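3.2 Sorting small household goods by storage place

The second part of the study looks at how people decide where small household goods should be kept when shelf space is short. We used the goods that the pilot households most often reported as having no fixed place: flashlights, packaged food, and plastic containers with lids. Pilot diaries were collected in May by Xuelian Yin and Yiran Dong, and 22 households returned a complete set. In 13 of these, at least one flashlight was kept in a kitchen drawer together with food or food packaging.

All goods were laid out on a marble tabletop with three kinds of storage close by: a rectangular plastic tray on the surface, a clear shelf box on the left wall, and a white wire-mesh basket on the right wall. The three differ in how much of their contents can be seen and in how far a person has to reach. Figure 4 shows the tabletop with the flashlights set out and the tray empty.

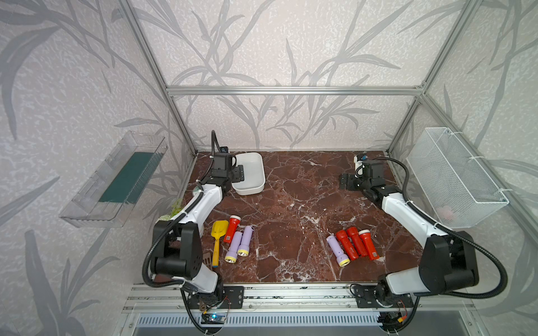
Figure 4. Tabletop with tray, wall-mounted shelf box and mesh basket. Flashlights in two colors lie on the marble.

Color was varied on purpose. In the pilot, people who owned more than one flashlight told them apart by color and seldom by size, and Liam Phelan suggested that a mixed set would lead some participants to group by color first and by use second. The coding sheet therefore has a separate line for each. A participant who put the red flashlights in one place and the purple ones in another was coded as grouping by color, unless he or she gave a different reason when asked.

Each participant had 15 minutes and could move any item as often as they liked. We recorded only the final place. Items left on the marble at the end were coded as "unplaced" and were not dropped from the analysis, as was done in the earlier Danladi survey.

Food items raised a different question. Packaging carries its own signs of use, such as a pull tab, a printed lid or a block of small text on the label, and participants may read these before they think about the shape of the package. We wanted packages that stand on their own but do not stack well together. A short, wide tin and a plastic container with a round lid met this need (Figure 5). The lid is white with a green band and a smiling cartoon sunflower, and the tin has a paper label with striped printing. Peiyu Jiang checked that both would fit in the tray side by side.

Figure 5. Packaged goods on the marble surface.
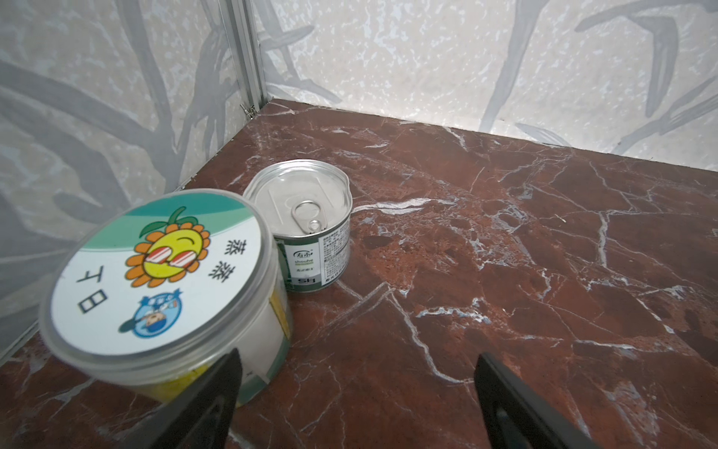 3.3 Coding

Final placements were coded by two of the authors working apart. Disagreements were settled by Chunhua Duan, who had not been present at the sessions. Where an item rested partly in the tray and partly on the marble, it was coded as placed in the tray.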